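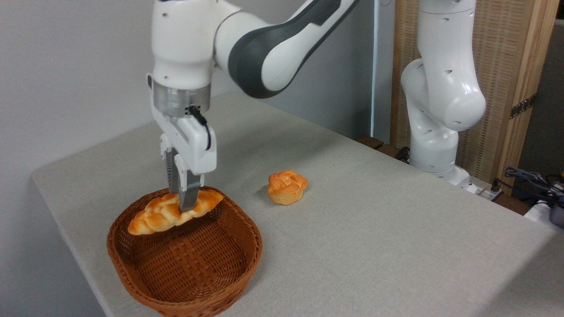 *Fig. 7. The braided roll at the rim of the basket, held near its middle.*

## 7. Setting Up the Bread Basket Exercise

If you have come to us straight from Section 6, welcome, and well done for getting through all that calibration. You should now have an arm that wakes up, homes itself and opens and closes its gripper when you ask it to. Now you get to pick something up! The bread basket is the first real task for every new member of the Galbraith Robotics Club, and you will need it again for the Clistus round in October, so please take your time over it.

Plan on one full meeting to set up and teach the task, and another for your scored runs. Two people per session works best, one at the keyboard and one at the stop button, and do swap halfway through so that you both learn both jobs.

### 7.1 What you need

- The light gray table cloth
- The woven basket
- One braided roll
- One round bun (it stays on the table, see 7.3)
- The key for the session cabinet, from Wubit Kassa or Rhodri Griffiths
- Your logbook, and a pencil that works

### 7.2 Before you switch anything on

1. Lay the cloth over the table and smooth it out with your hands, working from the back toward the front. A few soft wrinkles are fine. A fold big enough to tip the basket is not fine, and you will have to start again.
2. Check that the second arm, at the back right corner, is folded. It takes no part in this exercise and should stay folded for the whole session. If you find it stretched out over the table, somebody was in the middle of something, so go and ask before you touch it.
3. Look over the cables near the base of the second arm. None of them should be lying where the basket or the bread is going to go.
4. Now look at the thin black cable on the working arm, the one that comes out of the silver ring above the gripper. It should loop down close against the gripper's side. If it sticks out, tuck it back in gently, and never pull it by the connector.
5. Put the stop button where the second person can reach it without leaning over the table.

> **Caution:** Hair tied back, sleeves up, lanyards off. Both people, every session, even if you are only popping in for a minute to change one number.

### 7.3 Placing the objects

1. Set the basket toward the front of the table, a little left of center. Turn it until the long sides look right to you from the front, then leave it alone. We used to have taped corners for this, but the tape came up with the cloth every single time.
2. Place the round bun to the right of the basket. Its job is to be in the way. Your arm has to carry the roll to the basket without knocking the bun, and a bun that has been knocked costs you points.
3. Place the roll on the cloth at the pick point you saved in Section 6, with its long side running across the table.
4. Step back and compare what you have with the sketch in your logbook. (You did make a sketch? If you didn't, make one now, we'll wait.)

> **Note:** The basket must be empty at the start of every run. It sounds too obvious to write down, but Kojo Agyeman once spent a whole evening hunting for a bug that was a second roll.

### 7.4 Teaching the pick

1. Load the program called *basket_start* and set the speed to 20 percent. You are welcome to go faster later on, but please learn it slowly first.
2. Open the gripper all the way and jog the arm until the two fingers are over the middle of the roll, one on either side.
3. Lower the arm in small steps. Stop when the ribbed inner faces of the fingers are level with the thickest part of the roll.
4. Close the gripper with the force set to 27. If the roll looks squashed, open up and try again a little lower. If it swings when you lift, you are too near one end, so move your grip back toward the middle.
5. Save this position as PICK.
6. Raise the arm straight up until the roll is well above the bun, and save that as CARRY.

> **Note:** A braided roll is lumpy, and the lumps are different on each side. One finger will often meet the bread before the other does, and the roll will shift a bit as the grip closes. Let it settle for a moment before you lift.

### 7.5 Teaching the drop

1. Move from CARRY across to the basket, keeping your height the whole way.
2. Turn the wrist so that the roll lines up with the long way of the basket. The roll is nearly as fussy about this as Dwynwen Morgan is, and she is the one who signs your sheet.
3. Come down slowly to the height of the rim and stop there. Look at both ends of the roll. If one tip hangs out past the edge of the basket, shift the arm sideways until both tips are inside, and only then go any lower.
4. Lower the roll into the basket, but don't press it into the weave. Save this position as DROP.
5. Open the gripper, go straight up, and save that as CLEAR.

> **Caution:** Never reach in to straighten the roll while the gripper is holding it, even when it is so nearly right that it hurts to look at. Press stop, step back, and jog the arm with the controls.

### 7.6 Scored runs

When you have all four positions saved, run the whole program once with a finger on the stop button. If it goes well, ask a mentor to watch and start counting. A full set is 30 runs, and you need 27 good ones before you can move on to the Gurkitz sorting task in Section 8. A good run ends with the whole roll in the basket, the basket where you left it, and the bun untouched.

Write every run down, the bad ones too. Crescencio Tejada keeps the old logbooks on the shelf by the door, and they are a lovely read on a slow evening - his own first set took 53 tries, and he drew a small sad face next to quite a lot of them.

### 7.7 If things go wrong

- **The roll catches on the rim.** Your DROP approach is too far to one side or the wrist is turned a little too much. Go back to 7.5, step 3.
- **The basket slides.** Check the cloth first, then check that you are coming down straight and not at a slant.
- **The bun gets bumped.** Raise CARRY. Moving the bun is not allowed, however politely you ask.
- **The gripper stops answering.** Press stop, power down, and have a mentor look at the cable at the silver ring before anyone tries again.

### 7.8 Packing up

1. Send the arm home and wait until it has stopped.
2. Power down, then put the bread and the basket back in the Tatar box and close the lid properly.
3. Fold the cloth, return the key, and sign the logbook with both names.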